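軍装・徽章コレクター談話室 > 真贋・鑑定 > 戦間期の部隊章について

スレッド:ドロルノ国境守備隊の胸章、1924年製という話をどこまで信じるか

投稿者:錆びた安全ピン
先日、海外の即売リストで「ドロルノ(Drorno)国境守備隊 胸章 1924年 オリジナル」というのが出ていました。七宝入り、裏はネジ式、刻印は「KISS」。値段は200ユーロです。
説明文には「ブルスヴィル(Brusville)の旧家から出た」とあるだけで、書類は何もなし。この手の「旧家から出た」を私は信用していないのですが、刻印が入っているのが引っかかっています。キス工房の品を持っている方、意見をください。

投稿者:hokuto_medal
キス工房の刻印は少なくとも3種類あります。枠なし、長方形の枠、楕円の枠。どれですか。それがわからないと話が始まりません。

投稿者:錆びた安全ピン
長方形の枠です。Sの二つ目が少し潰れています。

投稿者:かわうそ軍曹
長方形枠なら戦間期で問題ないと思いますよ。うちにあるのも同じで、Sが潰れています。型の癖でしょう。ギルマーティンの本にもそう書いてあるはずです。

投稿者:hokuto_medal
「はずです」では困ります。何ページですか。
コルム・ギルマーティン(Colm Gilmartin)の本は私も持っていますが、長方形枠について書いてあるのは「現存品に多い」というところまでで、年代の根拠は示されていません。現存品に多いのは、複製が多いからかもしれないでしょう。

投稿者:かわうそ軍曹
手元にないので今は確認できません。ただ、全部疑い始めたら何も買えなくなりますよ。守備隊の章は人気のある分野でもないし、わざわざ偽物を作る手間に見合わないと思うんですが。

投稿者:ねじ式
人気がないから偽物がない、という理屈は昔から聞きますが、私は反対です。人気がない分野は比較対象が少なく、適当に作っても通ってしまう。2000年頃の即売会で、同じ傷のある章が一つの机に並んでいるのを見ました。売り手は「同じ兵舎から出た」と言っていました。

投稿者:hokuto_medal
同じ傷は鋳造の複製でよくあるやつですね。打ち出しの原品なら、使っているうちについた傷まで揃うことはありません。

投稿者:錆びた安全ピン
傷までは見ていませんでした。売り手の写真は表が一枚、裏が一枚で、裏はピントが甘いです。追加の写真を頼んでみます。
七宝のほうはどうでしょう。赤の部分がかなり鮮やかで、そこも気になっています。

投稿者:ねじ式
赤だけで年代を言う人がいますが、あれも眉唾です。透明の釉か不透明の釉かで見え方がまるで違うし、照明でも変わる。画面の色味で「戦前の赤だ」と断言する鑑定は、私は読まないことにしています。 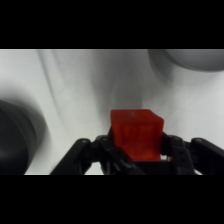
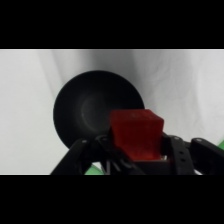 2枚とも赤いキューブ

投稿者:かわうそ軍曹
色だけでは無理というのは同意します。ただ釉の縁の処理は見る価値があるでしょう。古いものは縁まできちんと研いであって、指でなぞっても段差が気にならない。樹脂を流しただけのものは縁が盛り上がります。

投稿者:hokuto_medal
それはキス工房に限った話ですか、一般論ですか。
一般論なら例外がいくらでもあります。ストーンリー(Stornley)の博物館にある守備隊章は来歴がはっきりしていますが、釉の縁は雑なものです。下士官向けの支給品なんてそんなものですよ。

投稿者:かわうそ軍曹
あれは工房が違うのでは? 刻印なしだったと記憶しています。

投稿者:hokuto_medal
刻印なしです。しかし、支給品には刻印がなく、将校の私費購入品にだけ刻印があった、というのが通説でしたよね。そうすると今回の品は将校用ということになりますが、将校用にしては裏のナットが安っぽい。写真を私も見ましたが、ナットは無地でした。

投稿者:錆びた安全ピン
ナットは後から替えられることも多いのでは。

投稿者:hokuto_medal
多いです。だからナットは本物の証拠にも偽物の証拠にもならない。ただ、売り手が「完全オリジナル」と書いている以上、そこは突っ込むべきです。

投稿者:新参の通りすがり
横から失礼します。そもそも1924年という数字はどこから来たのでしょうか。章に年号が入っているのですか?

投稿者:錆びた安全ピン
入っていません。守備隊章が制定された年が1924年だそうで、売り手はそれをそのまま製造年として書いているようです。

投稿者:ねじ式
出ましたね、制定年イコール製造年。その後も長く作られていた章なら、制定年を書くのはただの値付けの都合です。

投稿者:かわうそ軍曹
そこは私も擁護しません。戦間期と書くのが正直でしょう。ただ、年号の書き方がいい加減だから品物も偽物、とはならないですよ。売り手が詳しくないだけかもしれない。

投稿者:錆びた安全ピン
2020年10月19日(月曜日)追記
売り手から返事が来ました。裏面の追加写真が二枚と、「1月に別の一点を同じ家から買い取って販売済み」とのこと。その一点の写真も頼んだところ、もう残っていないそうです。
重さは測ってもらえませんでした。秤がないと言われました。

投稿者:ねじ式
徽章を売っていて秤がない。

投稿者:hokuto_medal
追加写真を見る限り、ネジの根元に蝋付けの盛りがあります。古い直しか、最近付けたものか、写真では判断できません。私なら見送ります。返品可なら話は別ですが。

投稿者:かわうそ軍曹
私は半々より少し本物寄りです。型の細部、とくに盾の中の塔の窓は手持ちの品と一致しています。週末に並べて撮って上げます。

投稿者:hokuto_medal
その手持ちの品の来歴は?

投稿者:かわうそ軍曹
即売会です。

投稿者:hokuto_medal
では、一致しても同じ型から出たということしか言えませんね。

投稿者:錆びた安全ピン
返品について問い合わせ中です。返事が来たらまた書きます。ギルマーティンの該当ページがわかる方がいたら、引き続きお願いします。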